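Floating floor creaks at one seam after humidity drop

Flooring and Subfloors > Laminate and Engineered

pitov_anju
October 2, 2019
Floating laminate, click-lock, laid over a concrete slab with 2 mm foam underlayment. The room is 15 feet by 41 feet, one continuous run with no transition strip. Perimeter gap is a quarter inch by the box instructions. Since the heating came on there is a creak along one end joint near the middle of the long dimension, and the joint has opened enough to catch a fingernail. Indoor humidity went from the high fifties to the low thirties. Do I leave it until the air recovers, or pull the row?

Asif Awan
Moderator
Posts: 1,246
Check the maximum run length for that product. Many click-lock laminates are limited to somewhere between 26 and 40 feet before an expansion break is required. At 41 feet you are probably over. A quarter inch at each wall is also thin for that length.

kiani_floors
I disagree that run length is the first suspect. An open end joint at low humidity means the boards shrank and friction held one half of the floor in place while the other half moved. Find what is pinning it. Usual causes are a door casing that was not undercut enough, a heavy cabinet, or baseboard nailed tight down onto the planks. Any of those will do this in a 20 foot room.

Asif Awan
Both can be true. The longer the run, the more the movement adds up at whichever joint is weakest. Fixing the pinch point does not change the length.

pitov_anju
There is a bookcase on the east end, full, and the baseboard does sit hard on the floor along the north wall. I could not slide a sheet of paper under it in most places. The manual says 40 feet maximum in the length direction, so I am over by a foot.

kiani_floors
There is your pinch. Raise the baseboard by the thickness of a business card and nail it to the wall only. Move the bookcase off for a few days and see if the joint can be tapped closed.

T. Haverford
How flat is the slab? Creaking under foot is vertical movement. A joint that only opened sideways should be quiet. Put a straightedge across it. If there is a dip deeper than 3/16 inch in 10 feet, the tongue is flexing with every step and will break whatever you do at the walls.

kiani_floors
A partly disengaged end joint will creak on a flat slab too. The tongue rides on the lip of the groove.

T. Haverford
It will, but a straightedge costs nothing and pulling a row twice costs a day.

pitov_anju
Straightedge done. The dip is under 1/8 inch at the joint. The gap is narrower at the north end of the board than at the south end. 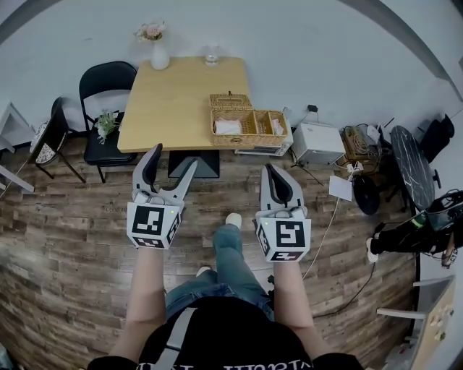

The taper is slight, but it is consistent on the two boards next to it. The finish is the brown and grey weathered pattern, and the printed grain hides a hairline gap until you get down low. I have moved the bookcase and will cut the baseboard nails tonight.

Asif Awan
A taper toward the north wall fits with the baseboard holding that side. I would still put a T-molding in the doorway line before next summer. Low humidity opens joints. High humidity with no room left at the walls lifts the floor in the middle, and that is harder to put back.

nhan_ngo
On closing the joint: do not hit the plank end with a pull bar if you can't reach it from the wall. Use a suction cup gapper or a block stuck down with double-sided tape, and a rubber mallet. Vacuum the groove first. Grit in there will keep it open.

kiani_floors
Agree with the tape method. No glue in the joint. Some people will tell you to use it.

Asif Awan
Check the warranty terms for glue before ruling it out. A few makers allow it on end joints.

pitov_anju
Mine does not mention glue at all. Baseboard is loose on the north wall now. I will try the tape block after the floor has had a few days to settle and post the gap measurement then.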